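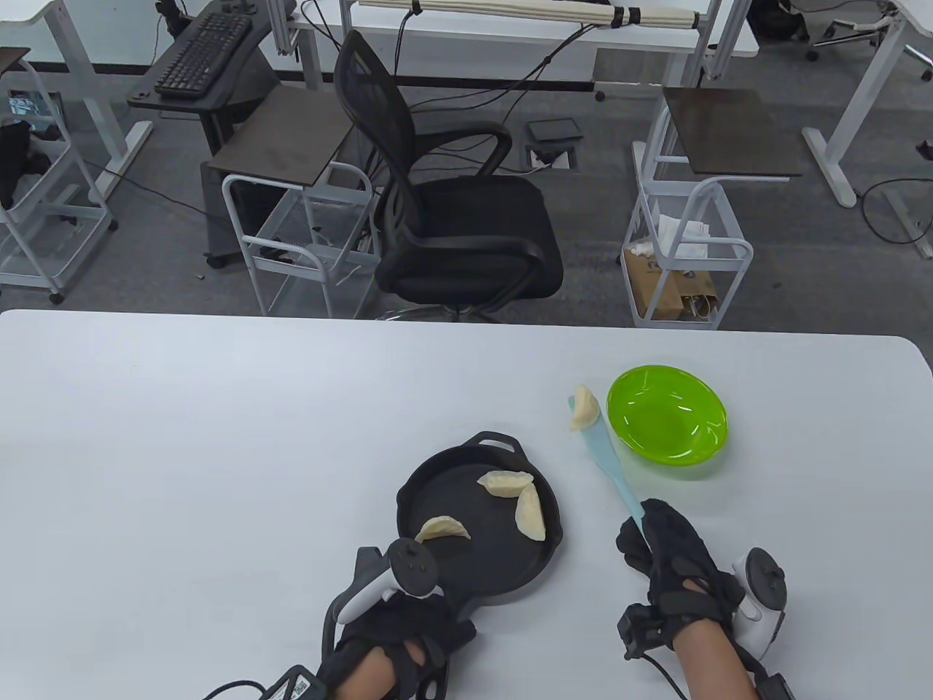
My grandmother's recipe for dumplings has no quantities in it. It says flour, "enough," and then water, "until it stops arguing." I inherited it in May, along with a coat I can't wear and a grudge against a cousin I've never met. I have since made the things with 700 grams of flour and with 560, and I can report that both are enough and neither stops arguing. Where I have come around to her way of thinking is the pan. She had no use for steaming. She wanted cast iron, and three dumplings lying in a black skillet with plenty of room between them look right to me in a way that a crowded steamer never will.

The real trouble is the folding. Athina Margaritis, who lives upstairs and has opinions, folds 20 in the time it takes me to find the rolling pin. Mine come out looking like ears. She picked one up, turned it over twice and asked if I'd thought about soup.

So I've been practicing in the evenings, with the radio on – usually the call-in show from Lonirberg, where people phone up to complain about parking. It's good folding company. By the second hour I'm on the side of the parking meters and my edges are nearly sealed.

The filling I'm leaving alone for now. Cabbage, onion, pepper, and a fourth thing my grandmother wrote down in pencil that could be "dill" or could be "Bill."

Last updated: June

Recent posts
The coat, revisited
Two weeks without a toaster
What I bought at Chidiac instead of onions
A short history of my bad knives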